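# Teleop demos: arm drifts off the hook when I hang a tool back up. Is it me or the robot?

**posted by bornance_basement, 3rd June**

I've been recording demonstrations for a tool put-away task and I am, by any fair measure, bad at it. The job is simple enough to explain to a child, and a child would probably do it better. Pick a hand tool up off the bench, carry it to the pegboard, put it where it belongs, let go, bring the arm home. The robot has two arms and I drive it by remote control with a pair of leader arms, one in each of my hands, watching through the head camera on a monitor.

The pick goes well. I can grab pliers by the handles, lift them, and feel like a surgeon for several seconds. Then I get to the wall. Everything that looked lined up on the monitor is suddenly a thumb's width to one side, the jaws bump the board, and I start making the small circling motions of a man trying to plug in a USB stick behind a refrigerator. Eventually the tool goes on. Eventually is the problem. My last batch was 86 episodes, and when I watched them back at double speed, most of each one was me hovering.

I trained on them anyway. The policy learned to hover. It is very good at it. It goes up to the pegboard and wobbles in front of it with tremendous confidence, and then, if the mood takes it, drops the pliers. 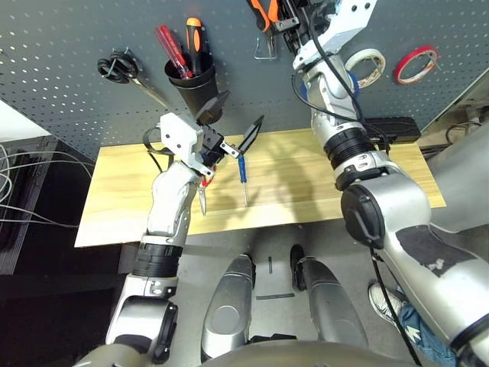 My first thought was calibration, so I redid that for both arms, twice. My second thought was lag, but I measured the delay between leader and follower and it's small enough that I can't feel it on the bench. It's only at the wall that things go wrong.

What I'm after:

- Is it normal to be this much worse at placing than at picking?
- Should I throw out the hovering episodes or trim them?
- Would it be better to stop doing this remotely and move the arms by hand instead? They can be put in a float mode and pushed around, but then I'm standing in the camera view with my hands all over everything.

The pegboard has screwdrivers in a tool cup, tape, a wrench and so on, and I'd like to get to all of it someday. For now I'd settle for one pair of pliers.

---

**Iva**

Yes, it's normal. Picking forgives you. The gripper opens wide, the handles are long, and if you're off a little, the fingers close and drag the tool into place. Hanging something on a hook forgives nothing, and you're judging the distance to a flat wall full of identical holes from a camera that looks down at it from behind the arms. A pegboard is close to the worst background you could pick for depth. Every hole looks like every other hole.

Some things that worked for me, in the order I'd try them:

1. **Stand where you can see the real board.** If you can run the leader arms within sight of the robot, do it for a day and see how your times change. If they drop a lot, the arm is fine and the camera view is your trouble. Don't leave it there, though. A demo should only use information the policy will have too, or you'll be teaching it to know things it can't see.
2. **Add a wrist camera** if you haven't got one on the arm doing the placing. This did more for me than any amount of practice. Watch the wrist view for the last stretch and ignore the head view completely.
3. **Stop short on purpose.** Bring the tool to a spot a little in front of the hook, come to a full stop for one beat, then go straight in. Do it the same way every time. You said you circle. Circling is you searching, and the policy can't tell searching from doing, so it learns both.
4. **Rest your elbows on something.** I'm serious. I used a stack of phone books, which dates me.

On the old episodes: toss the worst ones. I wouldn't cut the hover out of the middle, since you'd have the arm jumping from one pose to another between two frames, and that teaches something worse. Trimming dead time off the start and the end is fine.

I had 11 clean episodes that did better than a much bigger pile of messy ones on a similar hook task. That's one task and one robot, so don't frame it and put it on the wall. You can afford to be picky.

One more check. Where are you gripping the pliers? If you hold them at a different point along the handles each time, the jaws end up somewhere new each time and you have to re-aim at the wall. Pick a spot and be boring about it.

---

**urrutia_cnc**

just use float mode. been moving arms by hand for years, never needed a camera or a headset or any of that. grab the wrist, put it where you want it, hit record. takes 2 minutes

if the pliers keep falling your gripper force is too low, turn it up

> **bornance_basement:** Force is fine, it doesn't drop them when I'm driving. And if I hit record on a fixed path it only works when the pliers are lying in exactly the same place, no?
>
> **urrutia_cnc:** so put them in the same place
>
> **bornance_basement:** I walked into that one.

---

**Mỹ Lại**

Adding to Iva's answer, which I mostly agree with, and giving urrutia_cnc a little credit too. If you only ever need one pair of pliers to go from one marked spot to one hook, a taught path is the right tool and you can be done by lunch. It sounds like you want the robot to cope with pliers that land wherever they land, so keep going with teleop.

Moving the follower arms by hand for learning data does work, but your arms and shoulders end up in the pictures. The model then gets very used to a robot with a person attached to it. When you step away it's looking at something it has never seen. If you go that way, you can play the recorded joint positions back with nobody touching the robot and film the playback. It doubles the time per episode, and the tool has to start in the same place for the second run, which is as tedious as it sounds.

What I'd change first is how you practice. We train new operators at Adari on the last part of the task only. Start with the tool already in the gripper and the arm already near the wall. Hang it, take it off, hang it again. Don't record any of it. Most people need an hour or so of this and hate all of it. After that the full task feels slow and easy, and the hovering mostly goes away by itself.

Two smaller points:

- **Scale your leader motion down near the wall**, if your software lets you. I run mine at normal scale over the bench and switch to a finer one with a foot pedal for the approach. Keep an eye on the switch itself. If the leader and follower get out of step when you press it, the arm will lurch, and then you've recorded a lurch.
- **Park the arm you aren't using** and park it in the same pose each time, well away from the hook you're aiming for. An idle arm drifting around in the head view is one more thing for the policy to care about. It can also hide the part of the board you most want to see.

I'd disagree with Iva on one thing. Don't remove every correction. A miss followed by one clean second try is useful, and without any of those the policy has no idea what to do once it's off by a bit. Keep those. Throw out the ones where you stirred the air.

> **Iva:** Fair. I meant the stirring. A single back-off and retry I'd keep too.

> **bornance_basement:** Update. Did the near-the-wall drill, hated it, as advertised. Elbows are now on two paint cans. I also found that I'd been gripping the pliers in a slightly different place every single time, apparently as a form of self-expression. Recorded 6 new episodes and there's no circling in any of them. Not enough to train on, but I watched them at normal speed without wincing. Wrist camera is ordered. Does it matter which side of the gripper it goes on? Mine has a cable running along the outside.
>
> **Mỹ Lại:** Put it where you can see both fingertips with the pliers held. Close the gripper on them and check before you tighten anything, then turn the wrist all the way each direction and watch that cable.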